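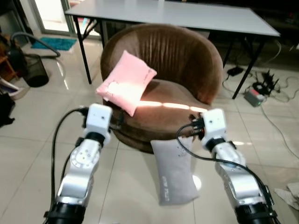

My aunt left me her half of a feud, and I want to get it all down before I lose the details. The other half belonged to the woman across the landing, and between the two of them they'd kept it going longer than I've been alive. It was over a plum tree. I got the apartment too, I should say, top floor of the old Grolto building in Skadby, with the radiators that knock and a view of the ferry if you lean. And I got the round brown chair, the velour one, low and fat as a bun on those shiny cream tiles, where I did most of my thinking that January. I'd sit in it with my feet tucked up and read her notebooks.

There were 8 of them. All plum tree.

The tree stands in the courtyard, exactly in the middle, which was the whole trouble (the building's lawyer in Zerham once wrote a letter saying it belonged to everyone, and both women took this as a personal win). My aunt said the fruit on the east side was hers. The neighbor said fruit didn't have sides. My aunt wrote down every plum she believed had been taken from her. One summer it came to 316, and she'd underlined it so hard the pen went through to the next page!

I read that and laughed till I had to put the notebook down. Then I heard a door open across the landing and I stopped laughing pretty quick.

## The first jar

She knocked at seven in the morning. Small woman, big coat, holding a jar of something dark.

"You're the niece," she said.

I said I was.

"This is yours, then." She shoved the jar at me. "East side. I kept them separate."

I asked her what she meant by separate, and she looked at me like I was a bit slow and told me to come and see. So I crossed the landing in my socks. My aunt had lived there over 60 years and I don't believe she ever set foot in that apartment, and there I was on my second week, standing in the pantry.

It had shelves up to the ceiling. Left side, jars with a white label. Right side, jars with a blue one. The blue ones had my aunt's initial on them, and a year, and they went back and back.

"She never asked," the woman said. "If she'd asked, I'd have given them to her."

"Did you ever tell her you had them?"

"Why would I tell her? She was rude."

I didn't know what to say to that. I said the jam looked nice. She said it wasn't jam, it was plum butter, and that my aunt wouldn't have known the difference either.

I went home and sat down with the jar and a spoon and ate far too much of it, and it was sharp and smoky and so good I got mad. All those years of it, ten steps away! My aunt bought her jam from the Cheon market on the harbor road, the watery kind, and complained about it every single breakfast I ever had with her.

I looked through the last notebook again that night, slower this time. The writing had gone shaky. Near the end there was a page with hardly anything on it, just the weather, and then: "She has cut the dead branch. My side. Did it properly." And under that, after a gap, "Should say something."

She hadn't dated it. I turned the page and she was back to counting.

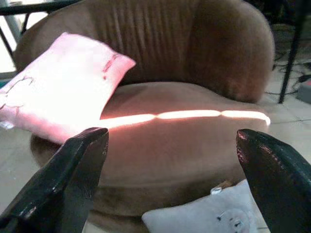
## Across the landing

I took the notebook over the next evening. I'd been going back and forth about it all day, because some of what's in there is awful (there's a drawing, for one thing, and it's not a kind drawing). In the end I put a hair clip on the page I wanted and knocked.

She read it standing up, with her glasses pushed onto her forehead and the book about 2 inches from her nose. She read it again. Then she took the clip off, which I'd hoped she wouldn't, and started from the beginning.

"Three hundred and sixteen," she said, after a while. "That's wrong. It was more than that."

"Was it?"

"It was a good year." She turned the page, found the drawing, and studied it. "Hm. She's got my nose."

I asked if she wanted to hang on to it. She said she'd want all of them, if it was all the same to me, and I could have them back when she'd made her corrections. So I went and got the other seven, and by the time I came back she'd put the kettle on and found herself a pencil.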